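Gurcombe bottles

README, last touched 2022-03-02

Pill bottles, vials, caps and trays on a wooden table. Sorting them. Notes on what is in the folder, how it's named, what to watch out for. Written fast, will tidy up in April.
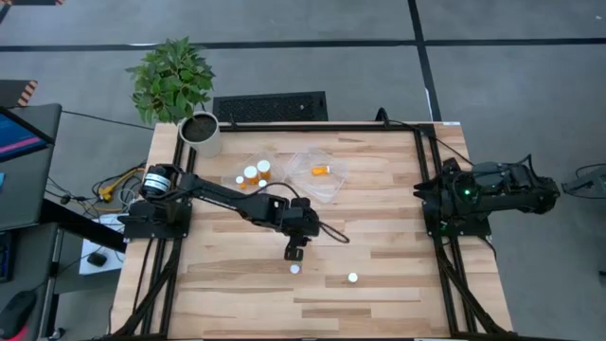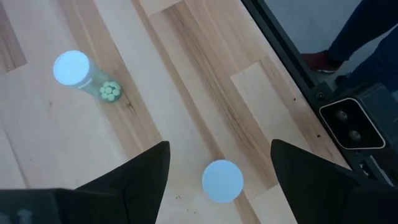

Butcher-block table in both; trays in the first, bottle with green pills in the second.

What it is

A collection of short sessions about one household chore: going through small medicine containers and getting them into some kind of order. Bottles into trays, caps back where they go, things that fell over stood up again. 2495 clips in total, plus stills. Four releases planned, this is the second.

Name is from the street. No deeper meaning.

Folder layout

gurcombe/
 clips/
 stills/
 labels/
 splits/
 notes.txt
 README

clips and stills share the same base name. labels has one text file per clip, same base name again. If a label file is missing the clip was dropped and I forgot to delete it – skip it.

splits has three lists: train, check, heldout. The heldout list is 900 clips and was picked by session, so no session shows up on both sides. Please don't reshuffle by clip. Neighbouring clips look almost the same and your scores will come out far too good.

Objects

Kept the words plain. Label names as used in the files:

bottle_orange – the orange pill bottle with a white cap. More than one size. Size is a separate field, large or small, judged by eye.
bottle_clear – see-through bottle, may look a bit green depending on the light. Same label whether there are pills in it or not.
vial – the small ones. White cap.
cap – a cap on its own. A cap that is on a bottle is part of the bottle and does not get its own label.
tray – clear plastic, shallow.
pill – only used when a pill is outside any bottle. Pills inside a bottle are not labeled one by one.
other – everything else, the plant included.

From release one: bottle_green is gone, merged into bottle_clear. Too many arguments about tint. If your scripts still look for bottle_green they will find nothing and not complain, so check.

State field

Each bottle and vial has a state:

up – standing
side – lying down
tipped – leaning on something, neither one nor the other
unknown – can't tell

Then a place: tray, table, held, unknown. A bottle half over the rim of a tray counts as tray. I went back and forth on that one.

Closed or open is a third field and the least reliable of the three. A white cap from directly overhead looks a lot like a loose white lid lying flat. If you only have the overhead view, treat open/closed as a guess. I left the field in becuase a few people asked for it.

The tasks

Written as one line each in notes.txt. Short versions:

1. Put the standing bottles together in one tray.
2. Move a bottle from the bare wood into a tray.
3. Stand up a bottle that is lying down.
4. Separate large from small.
5. Pick up a loose cap and put it next to its bottle.
6. Clear the front of the table.

Number 6 is vague on purpose. People clear a table differently and we wanted that to show. No set end layout, no right answer for which tray. Trays themselves get turned and shifted between sessions, so don't hard-code where they are.

Number 5 has the fewest clips and the most mistakes. Caps are thin and white, they slide, and on pale planks there isn't much edge to go on.

The table

Strips of light and dark wood, strong grain, knots. This matters more than I expected. Dark specks in the wood got labeled as pills in the first pass by two different people, on different days. Crumbs too. All fixed in this release as far as I know – if you find one, send the base name.

A table cloth was tried for 30 clips and dropped. Those are in clips/cloth and not in any split.

Contents of the bottles

Placeholder stuff, bought for the purpose. No real prescriptions, nobody's name or medicine info. Don't use this set to learn to tell one medication from another. Color and shape of the pills mean nothing here, and the fill level was changed whenever somebody felt like it.

Same goes for anything to do with doses, refills, safe storage. It is a sorting set. It knows about bottles in trays.

Labeling

Three passes. First pass by whoever was free, second by someone else, third by me, Asger Egilsson, on anything the first two didn't agree on. Third pass was nearly 40 hours and I got slower and crankier towards the end, so the later sessions may be stricter about tipped vs side. Sorry.

Partly hidden things are labeled if you can say what they are. If you would need another clip to know, use other.

Known problems

– small vials behind something taller are missed fairly often
– bottle size drifts. Large in one session might be small in another when the really big ones are out
– session names nseir and kedis use the old tray numbering, left tray is 2 and right tray is 1. Everywhere else it's the other way round
– gruvgate sessions have no closed/open field at all
– some stills are brighter than their clips, white caps go nearly blue. Haven't corrected this and don't plan to
– a couple of label files have windows line endings

Changes

release 2: merged green into clear, added place field, new splits, speck cleanup, dropped duplicate stills
release 1: first one. Please stop using it.

To do

more loose cap clips
more bottles on there side, different fill levels
write down the size rule properly
redo nseir and kedis tray numbers
check the heldout list against the dropped clips again

Questions to Asger. Put the base name in the subject line, otherwise I can't find the thing you mean.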